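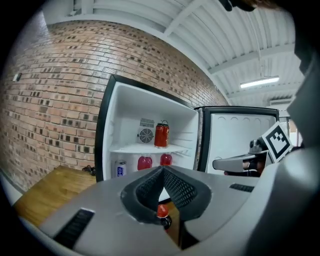 Randora Workspaces, Ritchie building
Fall walkthrough, fire + electrical + general
Oct 26, 2025

OK = fine. FIX = needs work order. WATCH = look again next time.

Front entry
Door closer: OK
Exit sign, battery test: OK, held the full test
Mat: FIX. Corner curls up, same as July. Tape is not a fix.

Stairs
Handrail: WATCH. Bottom bracket a little loose, tightened by hand
Treads: OK
Stairwell storage: FIX. Boxes under the stairs again. Tutport delivery labels, 20 cartons. Out by end of week please

Extinguishers
Lobby: OK, tag current
Upstairs hall: FIX. Gauge ok but pin seal missing. Call Fuvden for swap
Kitchen: OK. Move the coat rack, can't reach it without shoving coats aside

Electrical
Panel labels: FIX. Breakers 9 and 11 still say "spare", both are live
Panel clearance: OK
Extension cords: FIX. Two daisy chained in unit 151. Told tenant, left a note too
Outlet covers: OK except one cracked in the mail room
Space heaters: none found. Ask agian when it gets cold

Kitchen and restrooms
GFCI by sink: OK, trips and resets
Microwave cord: OK
Fridge cords: plug straight to wall, no power strips. WATCH, people keep changing this
Hot water: OK
Restroom fan, upstairs: FIX. Very loud, barely pulls a tissue

Roof and outside
Gutters: FIX, full of leaves on the alley side
Drain by loading door: WATCH, slow
Lot lights: one out, pole nearest the street
Water meter: no drip at the fittings. Read 1,161

Paperwork
Alarm panel log: last two monthly tests not signed
Evac map upstairs still shows the old back door. Reprint
Sprinkler cert: couldnt find it, check office binder

All FIX items due in 31 days. Roof hatch not checked, key wasn't on the ring. Will do it when the gutters get done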